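The Tables at Elosstead, After a Long Summer

Welcome back, and thank you for your patience with our slow updates! It's September again, and the new term is about to fill up the Elosstead workroom. These tables have had a hard life (26 months of daily use by now, and it shows), and we've grown very fond of them all the same.
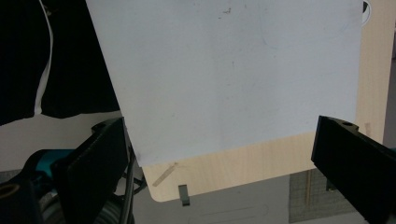 We talked for ages about replacing the white tops altogether, but the quote from Plosberg came to 2,970 with delivery, and that money would do a lot of good elsewhere. So the marks are staying for another season, a few bits of tape too, and we'll keep scrubbing whenever somebody has a spare half hour and a bucket of warm water.

The bottles come out most afternoons, and the pale wood edging still looks lovely around the white, we think, specks and all.
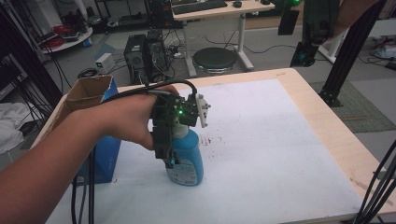
Light blue bottle on the white tabletop, with the open cardboard box on the left.

More pictures once the shelves are sorted!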